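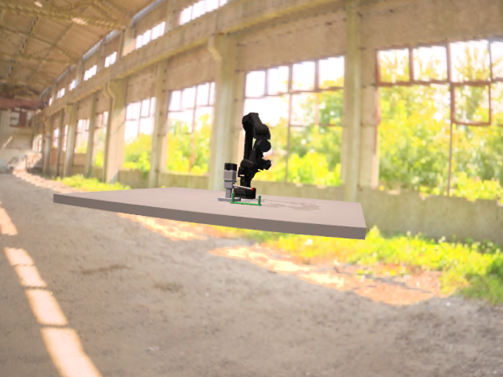
Black arm, grey cylinder.

The roof went on the Vitar building in October and by the sixth week it leaked. Not much. A line of drips along the north wall, where the offices would be. I put a bucket under it and rang head office and head office said log it.

So I logged it.

I was site manager for Cendedard then. Second job on my own. Warehouse, showroom, two floors of offices, a training room with a folding wall that never once folded. 340 panels on the outside, every one numbered, every one supposed to go up in order. Sikier supplied them. Sikier sent them in whatever order they came off the line.

"Where's seventeen?" I asked the driver.

"On the next lorry."

It was not on the next lorry.

We left a gap and built round it. From the road it looked like a missing tooth. People slowed down to look. The client's wife, or somebody I took for the client's wife, stopped at the gate and asked if it was going to be a window. I said yes. I don't know why. Tired. Cold. Four hours' sleep and a pasty.

By the evening it was a window.
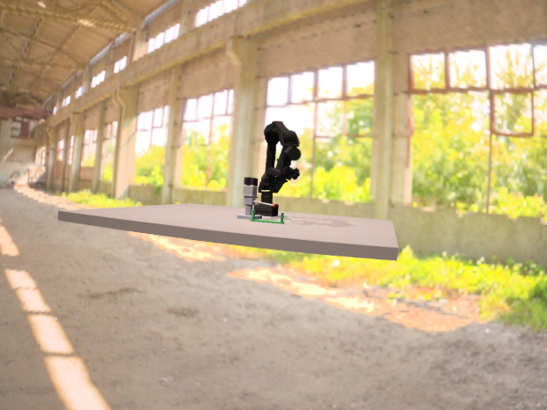

The architect rang first, shouting, then the client, who was delighted, then the architect again, not shouting. Could I send measurements. Could I send them tonight. I went out with a torch and a tape in my teeth and stood on the scaffold with the rain coming sideways. From up there, through the hole, you could see right down the valley to Ghiță, the yellow lights along the bakery yard, the church, a van going home. I held the tape up. Forgot to read it. Had to do it agian.

They priced the window at 2000. I thought that was low and said nothing.

Handover was 6th January. Sleet. Sixty chairs in the showroom and a ribbon, and the heating had come on at last so everybody's coat steamed. I stood at the back by the bucket. Still there, the bucket. Somebody had put a plant in it.

The woman from the gate found me afterwards. Not the wife. She owned the firm.

"You were right about the window," she said.

I was going to tell her. I had my mouth open to tell her. Then my phone went, and it was Sikier, and there was a lorry at teh gate with one panel on it and did I want it round the front or the back.

"Round the back," I said.
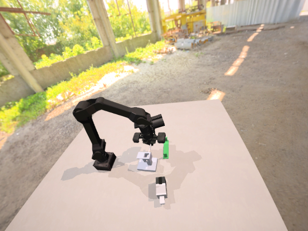 The arm, bent, over the table.

17 shares
3 comments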